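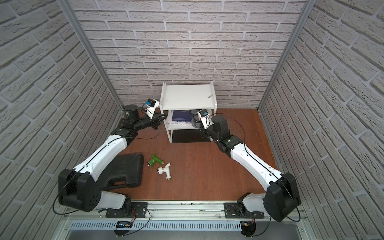 Damian Auer wrote in to ask whether the right arm's stutter could be the planner re-solving too often, and whether anyone had looked at the timestamps before blaming the motors. Great question, and it sent me straight to the logs!

**Ticket:** Right arm hesitates on middle-tier reaches
**Component:** Tistar planner, Gelow arm driver
**Opened:** 12/28/21
**Status:** fix in review

**What happens**

With the cloth in the right gripper and the target inside the middle tier, the arm slows, twitches at the wrist, then carries on. Same code on the left arm, mirrored target, no twitch. Top-shelf targets are fine on both.

**Log**

Ran the reach 67 times with replanning on. Then switched replanning off and ran it again, and the motion was smooth as anything. So Damian was on the right track.

Next I dumped the planner's collision world. The cloth gets segmented from the right wrist camera, and the perception node was publishing it twice: once as a held object, once as a free obstacle sitting inside the gripper. Each new obstacle message kills the current path. I love this kind of bug, you can see the whole thing in one screen of output:

```
[tistar] world update: +obstacle cloth_1
[tistar] path invalid at waypoint 8, replanning
[tistar] world update: -obstacle cloth_1
```

The obstacle comes and goes because the held-object mask expires after 200 ms and the camera node sometimes takes longer than that.

Tried raising the timeout to 500 ms. Better, but it still twitched when I loaded the CPU, so that isn't the fix.

**Fix**

Tie the mask to gripper state. While the driver reports a grasp, anything segmented between the fingers belongs to the held object, no timer involved. Patch is on branch `ibarra-held-mask`. The diff is tiny!

**Still open**

- Left arm needs the same test with a cloth in its gripper. I only ran it empty, so my comparison above wasn't a fair one.
- Damián Cuautle wants the shelf boards padded less in the collision model. Separate ticket please.
- Unit test for a grasp lost mid-reach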